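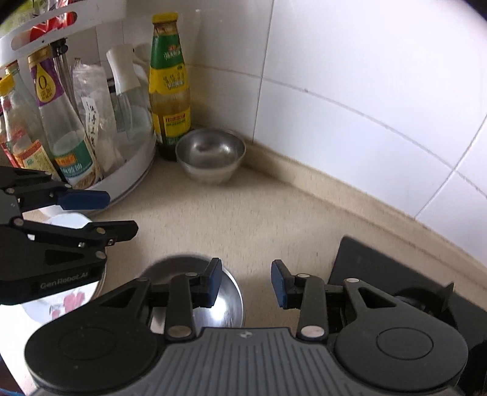 Figure 4.1. Steel bowl, between the jaws.

Chapter 4
Grippers Meet the Kitchen

Your linkage closes nicely on the bench. Good. Now take it to a counter, where bowls are round, shiny and in no mood to help.

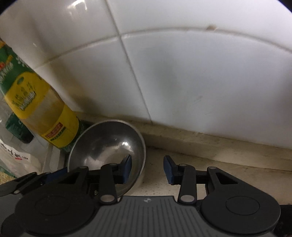 4.1 Before You Grip

Set the pads parallel. Then do it again - you tightened one side too far.

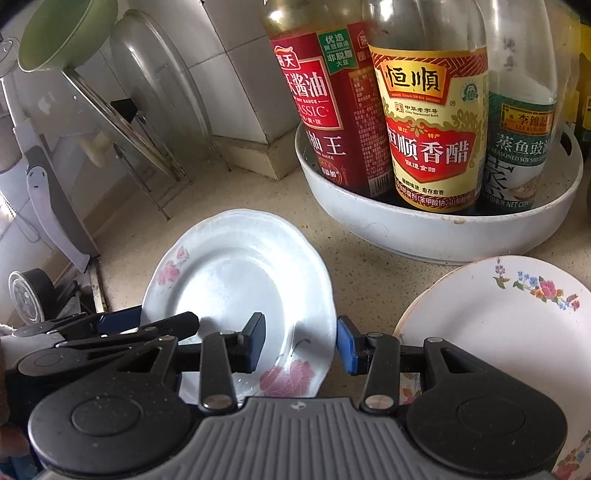
Plarnell, August 2020. The shared workshop's build log runs to 186 entries, most of them about pads. Plates get pinched by the rim, face to face. Bowls allow a choice: one pad outside, one inside, as long as the inner one clears the curve.
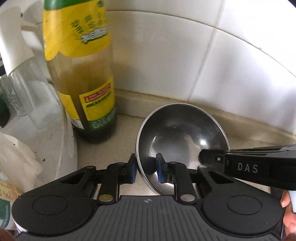
Write down the pad gap each time you close. You'll want it in Section 4.2, where we blame the springs.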